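Two awards in one year for Bivora, the label inspection tool from Nivum. We caught the product lead between calls, so this is short.

"The July one we expected, kind of. The second, no," she said. The judges liked the setup time — 7 minutes on a new board, down from most of a shift. 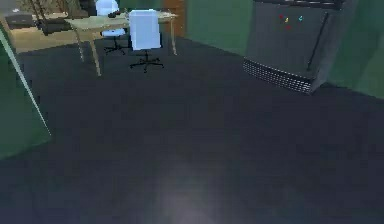

A desk and two white chairs

Bivora started as a plug-in for Hotix lines. Six people, one test bench. "Customers kept asking for it on its own. So we pulled it out. Took way longer then we said it would."

First site was Bennani, a contract assembler. They now run it on 219 part numbers. Any complaints? "Plenty. The reports were ugly. Still are, a bit." 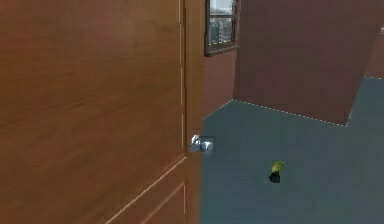 She wants those fixed before anything else gets added. After that, support for older scanners, which half the customer base still uses. No date yet. "I gave a date last time — not doing that again."

And the trophies? One is in reception, the other still in the shiping box. Next release goes to existing users first, everyone else after.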